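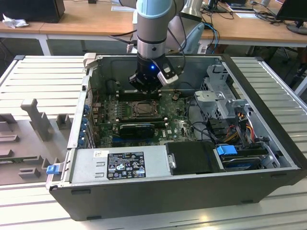 The working life of an office computer is commonly set at four years, a figure that owes more to accounting practice than to the condition of the machine. At the Ludby refurbishment workshop, which receives desktop towers from schools, surgeries and council departments across the county, a good many arrive with nothing wrong beyond a shortage of memory and a tired hard drive.

The workshop was opened in May by the Vultside Reuse Trust, in premises formerly occupied by the Filton printing works. It has since accepted 900 machines, of which 500 have been returned to use. The remainder are awaiting attention or have been broken up for parts.

Office towers are well suited to this kind of work. The side panel comes away, the case is laid flat on the bench, and the principal components can be reached from above. On many business models the parts intended for removal are marked by coloured plastic, often blue, so that a drive handle or a latch may be found without reference to a manual.

Memory is generally the first consideration. Modules must match the type the board accepts, and the Trust keeps a stock of nearly 4,000, sorted by type and capacity in shallow drawers. A module that is not fully seated is the most frequent cause of a machine failing to start after refurbishment, and each one is checked a second time before the panel goes back on.

The coin-cell battery is replaced as a matter of course. Graphics cards are retained where fitted, although few recipients require them. Power supplies are tested under load and are never opened. Cables are routed clear of the processor fan before the case is closed.

Hard drives are dealt with separately. Every drive is erased and a certificate issued to the donor; any that cannot be erased is destroyed on the premises.

Finished machines are offered to households and community groups at £70, including a keyboard and mouse. A second workshop is planned at the Wuyts building, where additional storage is available. Organisations wishing to donate equipment before the end of the current intake should register by 11/30/06. Monitors are not accepted at present.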